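We use cookies to remember your language and the section you were last reading. Accept | Manage settings

Section 2: Setting up your kitchen scale

I've set up a lot of these Romgate scales by now (my own, my sister's, the two in our test kitchen) and the whole job takes less time than finding a screwdriver. Grab a cup of tea and let's go!

Before you start

Pick your spot first. You want a hard, level counter, well away from the stove and not right under a vent fan. I had mine next to the fridge for a month and the last digit wandered every time the compressor kicked in – moving it to the other end of the counter fixed it.

1. Flip the scale over and slide the battery door toward you.
2. Pull out the clear plastic tab. The batteries are already in there.
3. Close the door until it clicks, then turn the scale right side up.
4. Twist the feet until the little bubble sits in the middle of its ring.
5. Press ON and wait for the zero. Hands off while it thinks!

Note: If you see "Lo" on a brand new scale, the tab has probably torn and left a sliver behind. Tweezers get it out in no time.

Choosing your units

Hold UNIT for 2 seconds and the display starts to blink. Each tap after that moves you along: grams, ounces, pounds and ounces, then milliliters. Stop on the one you like and leave it alone, and it saves by itself. I stay in grams for baking and switch to pounds for fruit, mostly so I can argue with the price sticker.

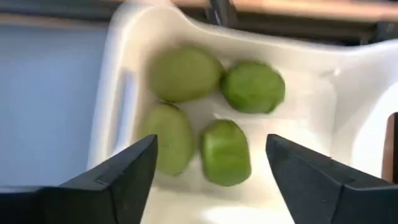
Rekha Srivastava
Home Products Writer, Romgate

Weighing things in a bin or bowl

Mangoes, potatoes, anything that likes to roll – put it in a container and let the TARE button do the math.

1. Turn the scale on with nothing on it.
2. Set your empty container in the center of the plate.
3. Press TARE once. You should be back at zero.
4. Add your food and read the weight.
5. Adding something else? Press TARE again and keep going.

When you lift everything off, you'll get a negative number. That's just the weight you zeroed out, and one more press of TARE clears it.

Caution: The plate is rated to 2000 grams, and your container counts toward that even after you tare it. My favorite stoneware bowl is 453 grams all by itself, so it eats up a good chunk before I've added any flour. Go over and you'll see "Err". Take the load off right away and don't press down on the plate to "reset" it (yes, I've done this).

Auto shutoff

The scale goes to sleep after 8 minutes with no change in weight. It forgets your tare when it does, which is a pain if you've wandered off to answer the phone halfway through a cake. Hold ON and TARE together until "A-OF" shows up and it'll stay awake until you switch it off yourself. Do the same again to bring auto shutoff back.

Cleaning is in Section 3.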